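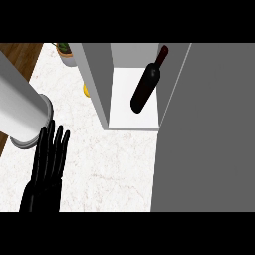 I moved my blog to Lesomero in October, after my old host, Plisevden, raised its prices again. The import brought over 293 posts and missed four, all drafts. Picture handling is decent. Wide shots get resized for phones without any fuss, and captions stay put. Comments came across too, though the dates on the oldest ones were wrong and I fixed those by hand.

The editor is plain and quick. Tags are limited to 62 per blog, so I had to merge a few.

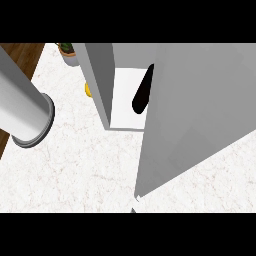 Search is the weak spot. It only looks at titles unless you pay for the larger plan. Stats are basic, and the free plan stops counting at 1000 views a month. I'd still pick it over Plisevden. Four stars.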